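Local man's home-built robot arm is learning to put the groceries away

PRULTANDALE, April 29, 2020 - Balakrishnan Joseph spent most of last August telling his neighbors he was building a bookcase, and he was a little embarrassed when the truth came out, which it did the evening his garage door was left up and half of Haslinger Street got a look at the robot arm bolted to the workbench.

Joseph, a retired elevator mechanic, has put 392 evenings into the arm so far (he marks each one on a feed store calendar, and yes, he was at it long before the bookcase story). It goes by the name of Hurkano, after a storm in a comic book his daughter loved when she was small. The motors came mostly out of old copiers, and the whole thing has cost him just under $3000, a figure he would like everyone to know includes the good drill press. 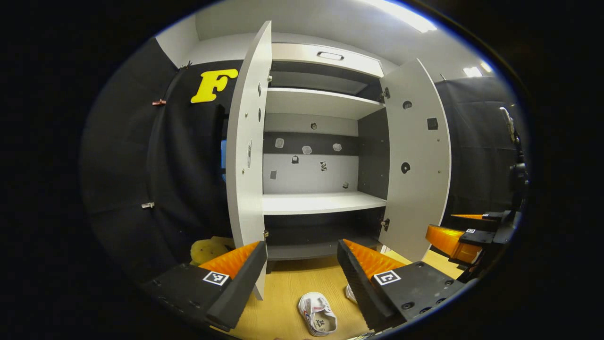 Cupboards are what Joseph wants to talk about these days. Picking a can up off a flat bench is one thing, he says, and he had Hurkano doing that fairly well by the winter, but a cupboard has doors that swing out at you and shelves with a lip to bump into, and a person never thinks about any of it until a machine has to. A tall white cabinet with both doors thrown wide, a drawer up top and two white shelves below it, is just the sort of thing he means, and he will happily spend half an hour on the lower shelf alone, the one that comes out toward you. An arm coming straight down from the drawer would knock right into it, so the path has to be planned from the front, slow and level.

The members of Zakum, the shared workshop behind the old cannery, have been a great help with that part. They let him have bench time for $11 a month, and two of the younger members rewrote the software that steers the wrist, staying well past supper to do it and refusing to take anything but his wife's lemon rice.

Joseph has set himself a goal of 100 cans shelved in a row without a drop. His best run to date ended when a can of peaches rolled under the freezer, and he still hasn't fished it out.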